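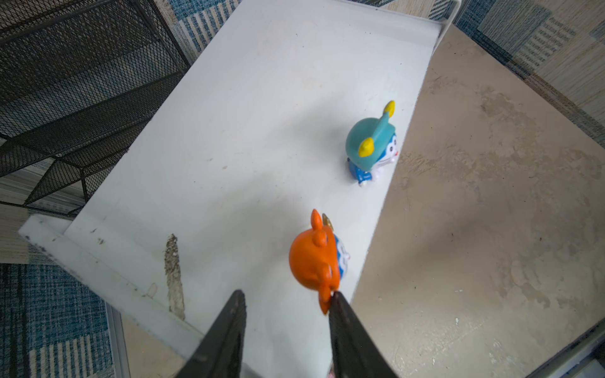 The Pulungate Junior Golf Program completed its second funded period in March 2020, and this report is submitted to the Iltden Fund under the terms of the grant. The period covered the opening of the short-game area, the first full intake of beginners and the purchase of junior club sets. Work at the practice building is less advanced. Surfaces there still need attention, and a white board with a raised lip, scuffed and marked by a long brownish stain, is typical of the items now listed for cleaning or repainting. Two small figurines were standing on it at the time, one in a teal-green hat with yellow ears. The cost of this work falls under general upkeep and is not charged to the grant.

Participation

A total of 471 juniors attended at least one coaching session during the period. Of these, 13 have moved into the performance group, which trains under the head coach, Aurelia Matei. Attendance was strongest in August, when the schools were closed and the morning clinics ran at capacity. Numbers fell once evening light became limited, and the indoor bays could absorb only part of the demand. The waiting list for the under-ten group remains open.

Coaching

The program delivered 716 hours of coaching against the agreed schedule. Most of this was group instruction in putting, chipping and basic swing. Individual lessons were reserved for the performance group and for juniors returning after injury. Two assistant coaches finished their first-level training and now lead beginner sessions under supervision. A third has left the area, and the position has been advertised.

Facilities and equipment

The short-game area was seeded and fenced as planned. Drainage on the lower side is slower than expected, and the contractor, Kukell, has agreed to return and regrade the bank at no further charge. Junior club sets in three lengths were received and are issued from the practice building on loan. The ball machine was serviced twice. Replacement mats for the four oldest bays have been ordered but not delivered.

Finance

Spending is within budget under all headings except transport. The overspend of $2000 arose from additional bus hire for the Ilie inter-club matches, where a change of course added distance to each trip. We request approval to cover this amount from the unspent allocation for printed materials. A full statement of accounts has been sent separately by the program manager, Sânziana Ene.

Next period

Priority will be given to filling the vacant coaching post, completing the drainage repair and fitting the new mats. A revised timetable for the under-ten group will be sent to the Fund for comment before it is issued to parents.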